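Informe de avance: programa de asistencia jurídica a víctimas de siniestros viales
Entidad ejecutora: Centro Jurídico Grumska, sede de Vetville
Destinatario: Fundación Fortin
28 de diciembre de 2023

Durante el periodo se atendieron 200 consultas, de las cuales 23 dieron lugar a representación letrada ante el juzgado de lo penal. En 13 de esos asuntos se ha dictado sentencia; los restantes siguen en fase de instrucción o a la espera de señalamiento.

La coordinación de los expedientes corresponde a la letrada Noemi Donati. Desde septiembre, Giorgia Caputo se ocupa de las reclamaciones de indemnización derivadas de condenas por imprudencia grave.
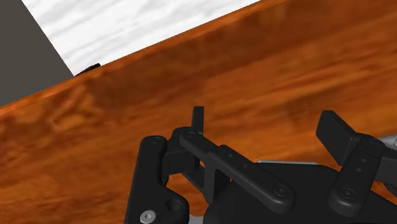

Detalle de superficie de madera veteada.

El calendario previsto se ha cumplido salvo en dos puntos. El traslado de los atestados policiales continúa sufriendo demoras y la formación de intérpretes en la localidad de Pomel quedó aplazada al próximo ejercicio. La partida correspondiente no se ha ejecutado y se solicita autorización para su traspaso.

Se solicita asimismo que la Fundación valore la ampliación de la partida de peritajes, cuyo saldo no cubre las vistas pendientes. El desglose de gastos figura en el anexo 2.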